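Support > Shared Workshop > Bench Cells > Ticket 551
12 comments | 3 shares

Ticket 551: Gear pick fails intermittently on two-arm bench cell
Status: Open, awaiting member test
Opened by: Amirhossein Kordestani
Assigned to: Lawal Olatunji
Location: Girine Workshop, bench cell, main room

Summary of the problem

The member reports that the right arm does not pick spur gears from the mat dependably. The task is to pick each gear and set it over a pin on the round plate. In a run of 57 attempts, the pick was completed 28 times. The remaining attempts ended with the fingers closing beside the gear, or with the gear turned onto its edge and released. The member requests assistance in finding the cause before the cell is shown at the Skestudari open evening in January.

Equipment as reported

Two arms on a shared table, built by the member from the Simiyu plans. Printed fingers with rough grip pads. One overhead camera and one wrist camera. Control software is the Trinberg package, installed without changes apart from the table height setting.

Log

Entry 1 (Olatunji). The member was asked to confirm that the fault occurs with the left arm parked. Confirmed. The left arm is therefore excluded from this ticket.

Entry 2 (Kordestani). Finger screws checked and tightened. Both fingers reach their closed position together when commanded without a part. No change in the pick result.

Entry 3 (Olatunji). The member was advised to repeat the overhead camera calibration using the printed target, with the target taped flat. The earlier calibration had been made before the mat was placed on the table. The thickness of the mat was not entered in the height setting, and the arm was working from the bare table surface.

Entry 4 (Kordestani). Mat thickness entered and calibration repeated. The fingers no longer touch the mat on approach. Misses to one side continue, chiefly with gears placed toward the far edge.

Entry 5 (Olatunji). A side error that grows with distance suggests the wrist camera offset. Please compare the measured bracket position with the value in the configuration file. Please also attach one view from the overhead camera and one from the wrist camera.

Entry 6 (Kordestani). Views attached. The bracket measurement differs from the file by 3 mm in the sideways direction. The file still holds the value for the first bracket, which was replaced in the autumn. 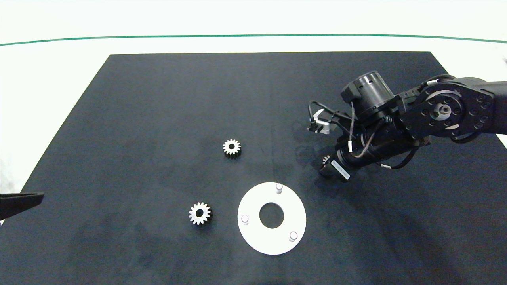 Gears and pin plate on the mat; next, the wrist camera with a gear to the right of the open fingers.
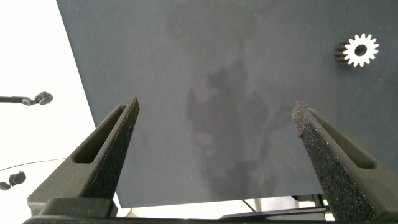 Entry 7 (Olatunji). The offset is accepted as the probable cause of the side error. The member is asked to proceed as follows:

1. Save a copy of the present configuration file under a new name.
2. Enter the measured offset and restart the controller.
3. Run 12 picks at low speed, with gears placed near and far in equal number.
4. Record each miss by direction and distance, and post the results to this ticket.

Please do not alter the grip force during this test. The turned gears may be a separate matter — a late or uneven contact would produce the same result — and will be reviewed once the side error has been corrected.

Entry 8 (Kordestani). Understood. The copy has been saved and the new offset entered. The bench is reserved by another member until 6 p.m., and the test will be run after that time.

Entry 9 (Olatunji). Noted. The ticket remains open pending the test results.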